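4.3 Fitting the graphics card

These steps apply to the Usov 200 workstation case and to any graphics card up to two slots wide. For the Paredes compact case, see the separate sheet.

CAUTION: Switch off the power supply and remove the mains lead before opening the side panel.

1. Lay the case on its side with the mainboard facing up.

2. Remove the 2 blanking plates level with the top expansion slot. Keep the screws.

3. Open the latch at the end of the slot. Line up the card and press evenly along its top edge until the latch closes.

4. Refit the screws – finger-tight first, then with a screwdriver.

5. Connect the power lead supplied with the case. Do not use a lead from another power supply, even if the plug fits. 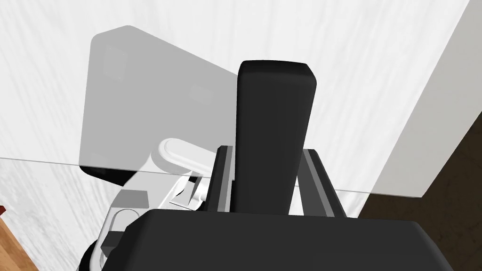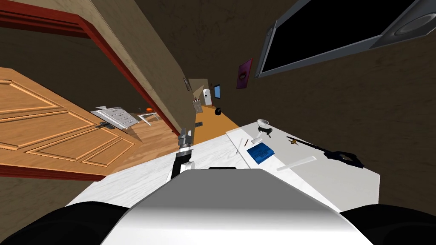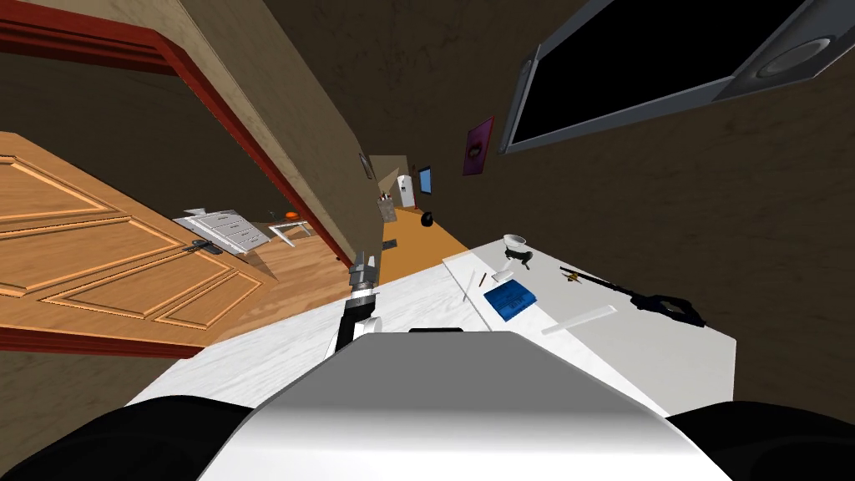
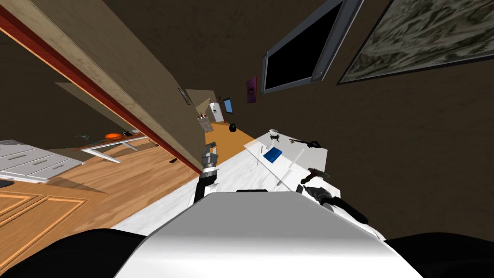 Before refitting the side panel, check that no cable touches the card's fans and that the power lead is not bent sharply at the plug. Tools must be cleared from the work surface before the case is stood upright. Pliers, such as the black-handled metal tool resembling pliers on the countertop in the last picture, are not needed at any stage and must not be used on the slot latch.

6. Refit the side panel, reconnect the mains lead and plug the monitor into the card. The socket on the mainboard may give no picture once a card is fitted.

7. Start the system and install the driver from the Sindbridge utility. Restart when asked.

NOTE: In the default profile the fans stay off until the card reaches 57 °C. To change this, open Cooling in the utility and choose Always on.

NOTE: If the screen stays blank, repeat steps 3 and 5 with the mains lead removed.

Section revised 10/3/26 – O. Iturra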